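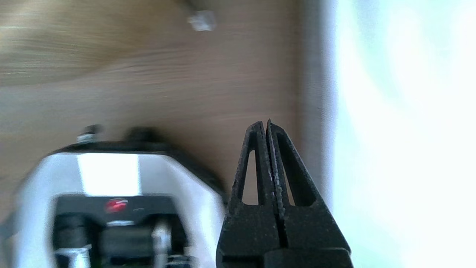 Siwan Sayce once asked a sales engineer what his gripper had dropped that week, and when he told her it had dropped nothing, she asked what it had been given to pick up. He had to go and find out. Much of this chapter is a longer version of her second question.

Chapter 6
Comparing Grippers Without Fooling Yourself

By now you can mount a gripper, wire it, set its stroke and force, and get it to close on command. You may also have read enough product sheets to notice that every gripper on the market seems to succeed nearly all the time. They can't all be that good. Most of those numbers come from tests that were run fairly and written up poorly, and a few come from tests that were bad to begin with. After working through the chapter you should be able to tell which is which, including when the test is your own.

6.1 What a success rate leaves out

Take a claim in its usual form: "The gripper completed 1,398 picks." Before you believe that it means anything, you need to know how many picks were tried. You need to know whether a person set each part down in the same spot, and whether that person nudged a part that had landed badly. You need to know what "completed" meant. In some labs a pick is complete when the fingers close and the motor current rises. In others the part has to be lifted, carried, and let go inside a marked area. A gripper can pass the first test all day long and be useless on a packing line.

The Losby trials, which we use throughout Part Two, are a good case because the people who ran them changed their minds partway through. The plan was to compare two fingertip shapes, a narrow tapered tip and a broad flat pad, on small light parts resting on a tabletop. Eduard Kadlec wrote the first protocol. It scored a pick as good if the part left the table. Under that rule the two shapes came out so close that the group nearly stopped there and bought the cheaper one.

Blažena Zelenák then scored the same recordings again with one added rule: the part had to be still in the fingers at the drop point, and facing the way it had faced when it was picked up. The flat pads held on to nearly everything. The tapered tips lost 107 parts or turned them in the grip. Same arm, same recordings, one more line in the protocol, and a different winner.

It would be easy to decide from this that tapered tips are bad. The trials don't show that. Every part was set down with clear space on all sides, and clear space is where a flat pad does best. A narrow tip earns its place when parts sit close together, and that was never tried. The Losby report says so in its last section, and most people who quote the report seem to have quit reading before they got there.

6.2 The wrist camera is not a neutral witness

Many comparisons are now scored from a camera mounted near the gripper. It is cheap, it moves with the hand, and it always shows the fingertips. It also smears when the arm moves fast, and it washes out when bright light gets in from one side. Matúš Štefanec went through one batch of Losby footage and marked 141 clips in which he could not say whether the part was gripped or only touched. The automatic scorer had given an answer for every one of them.

A scorer that never says "I can't tell" should worry you. If your software is forced to pick yes or no, check by hand a share of the clips where it was least sure, and report how often you disagreed with it. If you can afford a second, fixed camera, use one. If you can't, say so in the write-up and leave the doubtful clips out of both columns.

6.3 Who set up the test?

Vendors tune their own product and run the rival's at factory settings. This is so common that it hardly counts as cheating, and university groups do it too. When Jailson Magalhães compared the Zonirgate and Zwane controllers at Nonthorpe, he gave each the same number of hours of tuning and logged them. His results were duller than the brochures. They have also held up when other people repeated them, and we can't say that for much else cited in this book.

Before you go on

Find one published gripper comparison and write down, in your own words, its rule for a successful pick. If you can't find the rule, write that down instead and bring it to class. Keep your notes, as you will need them for the protocol you draft in Section 6.5.

6.4 Choosing test objects

The easiest way to get the result you want is to choose the objects after you have chosen the gripper.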